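The Open Day at Plilmont

The notice said the demonstration would run from ten until four, and that visitors should use the side door on Rosales Street. I had been sent by my employer to write a report on whether the machine could take over part of our packing line. The report was to be one page. My travel was covered up to 70 dollars.

The side door opened onto a corridor with a coat rack and a sheet of paper where visitors wrote their arrival time. I wrote mine. A woman with a visitor badge numbered 3 was ahead of me, reading the safety instructions, which were printed on both sides. They asked that we keep our hands behind the yellow tape and not speak to the operator during a run. They asked that phones be silenced. The last item said that the arm might stop without warning and that this was normal.

The machine was called Esora. It had been built by Fluvia, a company I had known as a maker of pumps. The man who introduced it wore a gray work shirt and read from a card. He gave the reach of the arm, the payload and the supply voltage. He said the controller had been updated in October and that the grip force was now set in software. Then he put the card in his pocket and seemed to have nothing further prepared.

There were curtains in the room. I noted this because our own building has skylights, and changing light had spoiled a camera system we bought from another supplier. I wrote "ask about light" on my pad and underlined it. 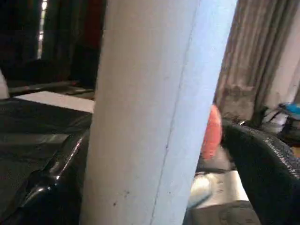

"What does it do when it misses?" asked the woman with badge 3.

"It backs off along the path it came in on, looks again, and makes a second attempt," the man said. "After a third miss it stops and waits for the operator."

She wrote this down. So did I. It was a better answer than I had been given at other demonstrations, where the arm was said not to miss.

The first run started at a quarter past ten. The arm rose from its rest position, turned at the base, and came down at low speed. The joints made a thin, even sound that dropped in pitch before each stop. I had brought a stopwatch. One full cycle took longer than a person would need for the same motion, and I recorded the figure without a remark. People slow down after lunch, and the arm would have no lunch. My supervisor would make that argument for me, and it was better coming from him.

The operator sat on a stool with the stop button on a cord in her lap. She kept her thumb beside it, clear of the button. She did not look at the visitors. On the screen at her elbow a counter showed completed cycles since installation. It read 2,271 when I first saw it.

During the second run the arm stopped. It stopped well short of anything it could have touched, with the wrist turned out a little, and the thin sound went away. The operator read the screen. The man in the gray shirt looked at the floor near the tape.

"Is it broken?" asked a boy who had come with his father.

"It's waiting," the operator said.

I checked the instructions, since we had been told not to speak to her during a run, and found nothing on whether a stopped run was still a run. She pressed a key. The arm did not move. She pressed it again and held it, and the wrist turned back and the arm went down to where it had been going.

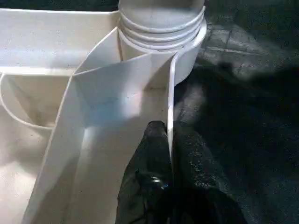 The part I had come for was contact. An arm in open air is easy to admire. What fails on our line is the last half inch, where a product meets the wall of its tray and either slides in or rides up and jams. I had seen fingers crush a carton because the controller believed there was still room to close. I had also seen them let go early. I moved along the tape until I had a better angle, and I stayed there through the rest of the session.

I will not reproduce my notes in full. The approach was steady. The speed dropped before contact, which is correct. The path in and the path out were the same, and I have come to like that in a machine, because a person standing next to it can learn where it will be.

At noon the operator put the arm in its rest position and locked it. She took the stop button off her lap and hung the cord on a hook. The other visitors went out to the corridor, where there was coffee. I asked her why it had stopped.

"The curtain moved," she said. "There's a draft when they open the side door. The light changes and it asks me whether things are still where they were."

"And you told it they were."

"The first time I hadn't looked yet. I looked, and then I told it."

I asked how often that happened. She said it depended on the door.

I wrote the report on the train. Under reliability I put that the arm had stopped once, for a cause that was understood. Under site requirements I put fixed lighting and a door kept closed. There was a box on the form for staffing, with a space meant for a number, and the number we were hoping for was zero. I wrote one. Then I added, in the margin where there was room, that it should be someone who looks before pressing the key.

The form came back dated July 1, 2020, with the margin note crossed out and the number left as it was. The skylights were painted over that same week.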